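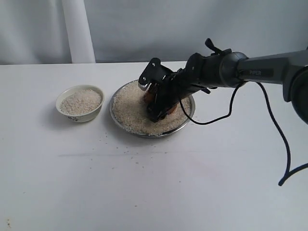 Portioning Dry Rice for a Shared Kitchen: Bowl, Scoop and Tray

Student Project Report, Household and Food Studies
Submitted by: Delali Quartey, Amedeo Bortolotti, Zerrin Ekinci
Project supervisor: Ilari Laitinen

1. Introduction

Rice is cooked almost every evening in the shared kitchen of the Ametepe student residence. It is bought in large sacks, stored in a lidded bin and measured out by whoever is cooking. Residents use mugs, glasses, small bowls and sometimes the hand. The amount that reaches the pot therefore differs from one cook to the next, and leftover rice is regularly thrown away.

The present project examined how evenly dry rice can be portioned with a small bowl of the kind found in any kitchen cupboard. It was carried out in February as part of the second-year course in household management. The work had two aims: to compare ways of filling the bowl, and to write a short set of instructions that could be posted beside the rice bin.

2. Background

Measuring by volume is quick and needs no scale. Its weakness is that dry grain does not always settle in the same way. Grains that are poured gently leave more air between them than grains that have been shaken or pressed. A bowl heaped above the rim adds a further difficulty, as the height of the heap depends on the person filling it and on the point at which rice begins to slide down the sides.

Earlier coursework at the residence, supervised by Wumpini Sulemana, dealt with pasta and lentils. That report recommended a leveled cup for lentils but left rice out of its tests. It also noted that residents were unlikely to weigh their food every evening, however good the scale. We have kept that remark in mind throughout.

3. Materials

The following items were used:

White rice, uncooked, from the kitchen's usual supplier, Perus
One small white ceramic bowl with a slightly flared rim
One wide, shallow stainless steel tray, round
One metal serving spoon
One straight-edged plastic scraper
One digital kitchen scale
One lidded storage bin

The bowl was chosen by Zerrin Ekinci from the residence cupboard. Bowls of this type are used at nearly every meal, and replacements can be bought cheaply. The steel tray took the place of the storage bin during the tests. Rice in a deep bin is hard to reach when the level is low, and the person scooping tends to press the grains against the wall. In a shallow tray the rice can be spread in a layer and taken up from any side.

A white tabletop was used for the work. It was easy to wipe down, although pale grains were difficult to find on it afterward. A darker surface would be preferable for anyone repeating the project.

4. Method

Three ways of filling the bowl were compared.

Method A, spooned and heaped. Rice was taken from the tray with the serving spoon and dropped into the bowl until it formed a mound above the rim.

Method B, spooned and leveled. The bowl was filled as in Method A, and the scraper was then drawn once across the rim.

Method C, dipped and leveled. The bowl itself was pushed into the rice in the tray, lifted, and leveled with the scraper.

Each method was repeated 11 times. The empty bowl was placed on the scale and the display set to zero before filling. After each reading the rice was returned to the tray and spread again by hand into an even layer. The bowl was not tapped or shaken at any stage. Delali Quartey carried out all of the filling, so that differences between people would not be mixed with differences between methods. Amedeo Bortolotti read the scale and kept the record sheet.

Spilled grains were gathered into a separate dish and were not returned to the tray. Before the first session a total of 879 grams of rice was weighed out, and the same rice was used for all three methods.

5. Results

Method B gave the most even portions. The readings lay close together and did not drift as the session went on. The difference between the lightest and the heaviest portion was 5 grams.

Method A gave the heaviest portions and the widest spread, at 40 grams between the lightest and the heaviest. The mound was seldom the same shape twice. On several attempts a last spoonful caused part of the heap to slide over the rim, and it was then necessary to decide whether the portion was finished or should be topped up. We chose to leave it as it was.

Method C fell between the other two. It was the fastest method, but the bowl had to be tilted to enter a shallow layer of rice, and it often came up with one side unfilled. It also left grains clinging to the outside of the bowl, most of which ended up on the table.

6. Discussion

The results support the use of a leveled bowl. The scraper adds a few seconds to the work and can be replaced by the back of a table knife, which every resident has at hand. Heaping should be avoided where the amount matters, although it remains acceptable for a cook who is used to the bowl and is preparing food for one.

The shape of the tray proved more important than expected. When the rice was spread across nearly the full width, the spoon filled easily. When it had been drawn down on one side, the spoon scraped the metal and came up half full. Respreading the rice between portions corrected this, and the step has been added to the kitchen instructions.

Some limits should be stated. Only one kind of rice was tested, and long-grain and short-grain types may settle differently. Only one person filled the bowl. The project did not follow the rice through to cooking, so we cannot say whether more even portions lead to less waste at the end of the meal. A comparison with the Nokell residence, where rice is kept in a deep drawer, was planned but could not be arranged before the end of the course.

7. Instructions for the Kitchen

The text below has been posted beside the rice bin.

Tip rice from the bin into the steel tray and spread it out.
Spoon rice into the small white bowl until it is just above the rim.
Draw a straight edge across the bowl once, over the tray.
Do not shake or tap the bowl.
Return unused rice to the bin and close the lid.
Wipe the table and check the floor — loose grains are slippery underfoot.

8. Acknowledgments

The authors thank Ilari Laitinen for guidance on the record sheet and Wumpini Sulemana for access to the earlier report. The digital scale was lent by the Jevgate teaching kitchen and has been returned.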